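# The quiet return of the house slipper

Ten to eight in the morning, Isstead, February, and Karlijn Peeters is standing in her hall in one slipper. The other is somewhere under the sofa. She has a broom handle and a train to catch.

"Don't write this bit down," she says.

Sorry, Karlijn.

She has agreed to show me her shoe rack, and after that her office, where slippers have been allowed since last winter and where, she says, people have become strange about them. Strange how? Protective. There are names inked on soles. There is a shelf.

I should say where I stand on this. I grew up in a house where you kept your shoes on until bedtime, cold tiles, muddy dog, and I never owned a proper pair of slippers until I was past thirty. Now I have four. Two are awful. One pair is for guests and guests never wear them, they look at them and say "oh I'm fine" and then stand on their own feet all evening like herons.

So. What makes a good one?

Shewit Mamo has been selling them for long enough to be short with me about it. Her shop, Vevitz, is a narrow place behind the Isstead bus station with slippers up both walls and a bench down the middle. She won't let you buy a pair without sitting on the bench. You sit, you put both on, you get up, you walk to the door and back. If you shuffle, she takes them off you.

"A slipper that makes you shuffle is too big," she says. "Everyone buys them too big. They think soft means large."

It doesn't, aparently. Soft things stretch. A fleecy lining packs down in the first few weeks and you gain half a size without asking for it, so the pair that feels a bit snug on the bench is the pair to take home. She says this to every customer. About half of them ignore her and come back in spring with a hole in the toe.

Then the heel. Backless or closed? This splits households. Backless are quicker, you can step in with a cup of tea in each hand, but they're terrible on stairs and they're the ones that vanish under furniture. Closed heels stay on. Folded-down closed heels, which is how most of us wear them after a month, are the worst of both.

And the fluff. Long fluff looks wonderful in the shop. Takes up toast crumbs, hair, bits of thread, the lot. Mamo keeps a dog comb behind the till for demonstrating. Comb it dry, always one way, then give it a shake out of the window. Short pile is easier but you don't get that sinking feeling when your foot goes in – and the sinking feeling is what people are paying for. 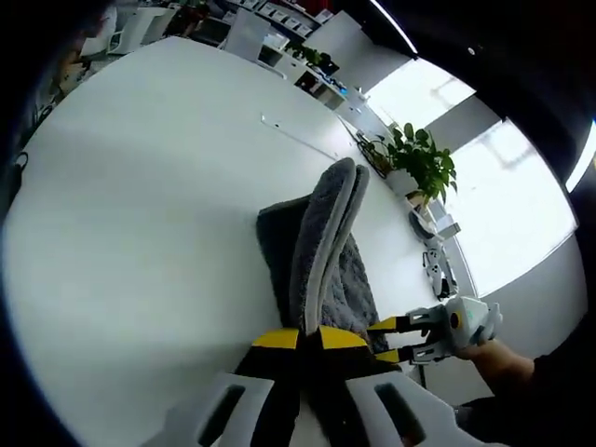 Colour, next. Grey outsells everything. Mamo orders it first and runs out of it first, and she'd love to shift some of the mustard. Grey hides the floor dust, goes with any dressing gown, offends no one you live with. Peeters has grey. I have grey, twice. We're not an adventurous people.

Washing is where most pairs die. Forty-seven pounds I spent on my best ones, and I put them through with the towels. They came out like two drowned mice and dried like cardboard. What I should have done, says Mamo, with her eyes shut: lukewarm water in a basin, a drop of shampoo, squeeze, don't wring. Roll in a towel. Stuff with a clean tea towel to hold the shape and leave them somewhere airy, well away from the radiator. Two days. Have a second pair for those two days or you'll give in and wear them damp.

Some makers say machine washable and mean it. The Qaisi, a plain felt thing with a rubber sole, goes in at thirty and comes out looking the same. Not glamorous. Peeters's mother has had hers for years and wears them to the bins.

Soles, quickly, my train too. Suede soles are silent and lovely and slide on a waxed floor like a curling stone. Rubber grips but sweats. Stitched-on beats glued-on, bend it in the shop and look at the edge. If you see a shiny line, that's glue.

Back to the office. Peeters works at Trillport, on the second floor, 80 people, hard floor all the way through. The rule began with noise. Heels on that floor carried right across the desks, and someone asked if anyone would mind soft shoes indoors. No one minded. By the end of the month there was a rack by the door, then the shelf, then an email about not borrowing.

Do clients notice? They do. Some ask for a pair. There's a basket of spares, which gets washed on rotation, and Peeters has drawn up the rota. She sends me a photo of the rota later that evening, unprompted.

Her own left slipper turned up, by the way. It was in the bread bin. She has a toddler and she missed the train.

*Vevitz is behind Isstead bus station and shuts for lunch. Take thin socks, Mamo wont fit you in thick ones.*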